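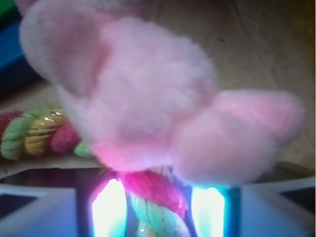 Notes on the Revised Attunement Policy at Kandis

Posted 6 July 2021 by Anjana Weerasinghe

Readers of this blog will know that I have taught meditation and sound-based relaxation at the Kandis center for a number of years, and that I write here in a personal capacity. The center has its own newsletter for announcements. What follows is my own account of the changes made to the singing bowl training, together with my reasons for supporting them. Several former students have written to ask whether their certificates remain valid. They do.

Background

The singing bowl course was originally offered as a single weekend. Participants learned to strike and rim a bowl, to place bowls near a reclining client, and to close a session. At the end of the second day each person received a certificate of attendance. The document stated only that the holder had attended. Over time, however, some holders began to present it as a qualification to practice, and the center received inquiries from members of the public who had assumed that it carried such a meaning.

In April the teaching staff met to consider the matter. Bethel Beyene, who coordinates the training calendar, had prepared a paper setting out the arrangements used for the center's other courses. The paper recommended that the weekend be kept as an introduction and that a longer practitioner course be created beside it. I spoke in favor. One colleague was concerned that a longer course would exclude people who work irregular hours, and this concern shaped the final timetable, in which most sessions may be taken in any order.

The new structure

The introductory weekend continues without change in length or content. It is open to anyone over the age of eighteen and requires no prior experience. Those who complete it will receive a letter of attendance in place of the former certificate.

The practitioner course consists of 13 sessions. The first and the last must be attended in person with the full group. The remainder are offered on more than one date so that a missed session can be made up within the same term. Students are also required to give nine practice sessions to friends or family members and to keep a short written record of each. A record should include the bowls used, the length of the session, the position of the client, and any comments the client wished to make. It should not include medical details. Two of the nine practice sessions must be observed by a teacher.

Persons who hold the former certificate may enter the practitioner course directly. They need not repeat the weekend.

On the language we use

A part of the new course that has drawn comment is the session on how to speak with clients. I was asked to draft it, and I would like to explain my approach.

Many people come to a sound session at a difficult time. They may be grieving or unable to sleep, and they may be awaiting the results of a test. A practitioner who speaks carelessly to a person in this condition can do harm. For this reason students are instructed not to promise any result and not to suggest that a client reduce or stop a treatment prescribed by a physician. They are asked to describe a session plainly: the client lies down, the bowls are played, and many people find the experience restful.

Some of my older students consider this too cautious. In their view the tradition speaks of energy, and it is dishonest to leave the word out. I do not ask them to leave it out. I ask that they present it as a belief held within the tradition, and that they allow the client to make of it what he or she will. My own first teacher was sparing with explanations. She would say that the bowl had already been struck and that there was little to add.

Bowls and equipment

The center does not require students to purchase bowls from any particular supplier. I have received questions concerning the Custero bowls sold in the front shop and the heavier Baudry bowls that I use in group sessions. Both are suitable. The Custero bowls are lighter to carry and respond quickly to the mallet. The Baudry bowls hold a lower tone for longer and are better suited to a large room, although they are tiring to hold on the palm. A beginner needs one bowl of medium size, one padded mallet, and a cushion ring. I advise against buying a full matched set during the first term.

Bowls should be wiped with a dry cloth after use. They should not be stacked without felt between them, and they should not be placed directly on the body of a client who is pregnant or who has a pacemaker. Persons in either situation should consult their physician before attending any session.

Registration

Applications for the practitioner course are made through Plalteo, the booking system already in use for the evening classes. Students who have an account may use it. Those without one may complete a paper form at the front desk. The form asks for a brief statement of interest. A few sentences will suffice, and no one will be judged on style.

Questions regarding dates and fees should be directed to Bethel Beyene at the center office. Questions regarding the content of the sessions may be left in the comments here. I read them in the evenings and will reply as I am able. The reading list is still being revised and will be posted separately once the library has confirmed which titles it can hold on reserve.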